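What does a ship's cook do?

A navy ship can be at sea for weeks, and everyone on board has to eat. The people who make the meals are sailors too. They learn to march, tie knots and put out fires, and then they learn to cook for a crowd.

The Drolside is a supply ship with a crew of 119. Her head cook is Giorgia Fabbri. She has a team of six, and between them they make four meals a day. The fourth is for sailors who work through the night.

Where is the kitchen?

On a ship the kitchen is called the galley. It is usually near the middle of the ship, where the rocking is gentlest. The place where the crew sit down to eat is called the mess.

Pots would slide about in rough weather, so the cookers have metal bars that hold them still. Cupboard doors have catches. If the waves get very big, the cooks stop making soup and hand out sandwiches.

New cooks train on land first, at the navy school in Prumberg. The course lasts 11 weeks. They start with small meals on an ordinary worktop, with a microwave or a little oven, and move on to the big pans later. 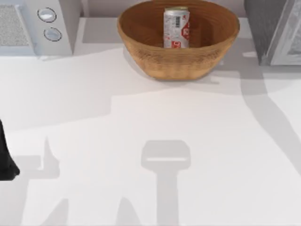
How does the food get on board?

Before a long trip the Drolside stops at the port of Valtitz. Sailors stand in a line and pass the boxes from one person to the next until they reach the store rooms. On her last trip she took on 303 boxes of tinned food and some 2000 eggs.

Fresh food is eaten first. Lettuce lasts a few days, but cabbages and carrots keep much longer. After that the cooks use frozen and tinned food. Bread is baked on board every night, starting at two in the morning.

What happens in an emergency?

When the alarm sounds, the ovens are switched off and the cooks go to other jobs. Some carry hoses. Others help the medical team with stretchers.

Words to know

Galley: the kitchen on a ship.
Mess: the room where the crew eat.
Stores: food and other things kept for the trip.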